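Switching layouts, and why the numbers row is the hard part

I have now spent six months moving from the standard QWERTY layout to a modified Colemak, and enough has settled that I can write up the method. Skip to the end for the remapping table problem if that is all you came for.

The baseline first. On QWERTY I typed with six fingers, fast enough for work, with a poor error rate on anything outside ordinary prose. I had never been taught. My right hand crossed the middle of the board for B and Y, and my left little finger did almost nothing except hold Shift. Any new layout was going to need new fingering as well, so I treated the two as one job. 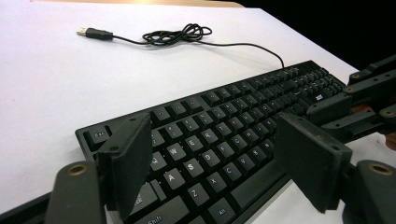

The practice text matters more than the software. Most typing tutors draw from a list of common words, and you end up very good at "there" and "which" and no better at anything else. I built my own list from old emails and config files, 1056 words after removing duplicates, and ran it in random order. I also went back to a plain full-size board for this, black and wired over USB, on the grounds that a split or compact board would have added a third variable. Sessions were kept short. Past twenty minutes my error rate climbed and I was rehearsing mistakes.

Progress was uneven. The home row came in days. The top row took most of a month, and for the whole of that month I was too slow to do real work, so I kept QWERTY for the office and Colemak for evenings. Opinion is divided on this. Katsuhiko Hamada, who moved to Dvorak long before I started, told me to drop the old layout completely and accept a bad fortnight. I think he was right for his case. He could afford the fortnight.

The numbers row is where I got stuck. Colemak leaves it alone, so in theory there is nothing to learn. In practice my old number habits were anchored to the old hand positions, and once those moved I started hitting 7 for 8 and 1 for 2. The fix was dull: 8 minutes of digits and symbols at the start of every session, eyes on the screen.

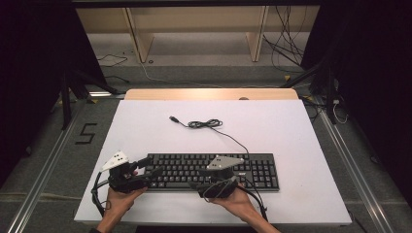
Symbols came right a little after the digits did, with the exception of the square brackets, which I still reach for late.

Now the remapping table. I wanted Caps Lock as Backspace and the two Shift keys left as they were. I did this first in a small utility called Desteck, which sits above the operating system's own layout and rewrites key events as they arrive. It works until something else reads the raw codes – a login screen, a virtual machine, most games – and then you are back on QWERTY with no warning. I lost an afternoon to a password that was correct in one place and wrong in another. Moving the change down into the system layout file cured it, at the cost of a reboot each time I edited a line.

If you do the same, keep a copy of the original file somewhere you can reach it without typing much. Mine is called a.txt, A being the one letter I could rely on in both layouts.

Next is the AltGr layer, for accents and the dash. I have a draft of it but two of the combinations clash with shortcuts in my editor, and I have not decided which side gives way.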